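I have a grudge against the success rate. You know the number I mean, the big percentage in the first table of every robot learning paper, the one people screenshot and pass around. I've reported it myself plenty of times, and I'll probably report it again before the year is out, but I've been stewing on this since May and I'd like to get it off my chest.

Our project is called Sedari, and it's a policy for two arms working together on small, fiddly household jobs. You show it demonstrations (282 of them in the current version), it learns to copy them, and then you let it loose and keep score. A trial either ends the way it should or it doesn't. One or zero. Add them up, divide, put it in bold!

The trouble is that a two-handed job is mostly middle. One hand has to hold something steady while the other one does something to it, and both of them have to end up in the same little patch of air without bumping.
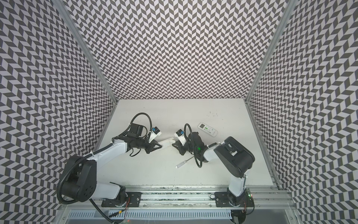
Two arms at the Sedari bench, with a screwdriver and a remote control on the table.

Now, how would you score a moment like that one? The grippers are almost touching, there's a flat white strip between them, and the screwdriver is lying right there on the table. Ask me for a one or a zero and I can't give you either. But ask me whether the arms are in a sensible place relative to each other and I could talk your ear off, and that conversation is worth more to me than the bold number.

What changed my mind was a comparison we ran against an older method, Prarkus. On plain success rate the two came out close enough that you'd shrug and pick whichever one was easier to install. Then we went back through the recordings and scored every trial in 4 stages: reach, grasp, meet, finish. Totally different story. Prarkus lost nearly all its trials at "meet," with the hands arriving at slightly different spots and then poking around. Sedari met just fine and fell apart at the finish. Same score, two completely different illnesses, and you would treat them in completely different ways. More demonstrations did a lot for one and hardly anything for the other.
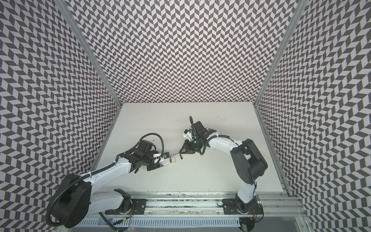 By the evaluation lead, Sedari project, Prestarska Robotics Lab

I spend most of my working life staring at the kind of gap you see there, with a pale part in one gripper and the tip of a thin dark rod coming at it from the other. It's a tiny distance! And it's where all the interesting stuff lives, because neither arm can fix a mistake alone. If the left one is a hair off, the right one has to notice and go along with it, and a method that can do that is a better method even on a day when it drops the thing two seconds later.

People push back on this, and some of the pushback is fair. Stage scores take time. It takes me almost 15 minutes to go through a batch properly, and two people can disagree about where "meet" ends and "finish" starts (we do, loudly, usually over lunch). There's also the worry that partial credit lets weak methods look respectable. Sure, it could. So print both! I'm not asking anyone to hide the final score, I just want the table next to it.

We tried that with our writeup on the Ponce task set, and one reviewer asked us to move the stage table to the appendix to save space. We moved it. I'm still annoyed, and in the next version it's going back on page 2.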